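Potulau 控制栈 常见问题

最后更新：2023年6月25日。赶着写的，有错直接在群里说。

装不上怎么办？
先看 Python 版本，再看显卡驱动。装之前把旧的 lamard 包卸干净，残留的 .so 会被优先加载，报错还特别莫名其妙。卸完重开终端。

仿真和真机用的是同一套代码吗？
同一套。差别只在最底下的驱动层，配置里 backend 改成 sim 或 real。规划、感知、抓取状态机都不动。别在上层写 if sim，见一个删一个。

控制频率能调吗？
能。默认 40 Hz，写在 control.yaml 里。往上调之前先跑一遍延迟测试，Stanport 那边的机器跑不动，会丢帧，日志里刷 late tick。

规划老是超时？
多半是碰撞模型太细。用简化网格，别直接拿 CAD 导出的塞进去。还不行就把 planner_retries 从 2 改成 4。再不行，把起始姿态和目标姿态一起贴出来，光说“规划失败”没法查。

腕部视角的渲染图怎么看？
打开调试窗口，选 wrist_cam。手指在画面下方，朝上伸，这是正常的，不用去翻转图像。之前有人翻了，结果左右指全反，查了一下午。主要用来核对手指和桌面的相对位置，外参写错的话一眼就能看出来。
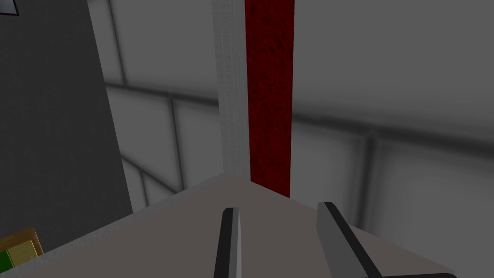
改了相机外参，需要重新启动整个程序吗？
只重启感知节点就行，控制节点会自己重新订阅。重启期间机械臂保持当前位置，等节点状态变成 ready 再发新目标。

分割结果在边缘抖，怎么压？
开时间滤波，窗口设 12 帧。窗口再大会拖尾，动态场景别用。另外检查一下深度图和彩色图时间戳有没有对齐，这个坑踩的人最多。

换了随机种子结果还是一样？
种子要在 reset 里传，不是在构造函数里传。三月那版以前构造函数也收这个参数，但是根本没用上，已经删了。还在用老脚本的自己改一下。

日志存哪了？
默认在用户目录下的 potulau_logs。回放用 replay 命令，加 --no-act 就只看不动。真机上回放必需加这个参数！！

Lauritsen 格式的任务文件还支持吗？
能读，不能写。转换脚本在 tools 目录里，转完看一眼坐标系，老格式是 Z 轴朝下的，脚本偶而会漏掉嵌套的子任务。

急停以后怎么恢复？
松开急停，清错误，回零，再加载任务。顺序别乱。状态机不会自动续跑，故意这么设计的，别提 issue 了。

可以自己加规划器吗？
可以，继承 PlannerBase，实现 plan 和 cancel 两个方法，然后在注册表里加一行。cancel 一定要真的能中断，别写个 pass 糊弄，合并的时候会测。

找谁问？
接口和规划的问题找 Khurram Jadoon，提问时附上版本号、配置文件、完整日志。截半屏报错的一般回得慢。

还没写完的：多臂同步、力控参数、网页端面板。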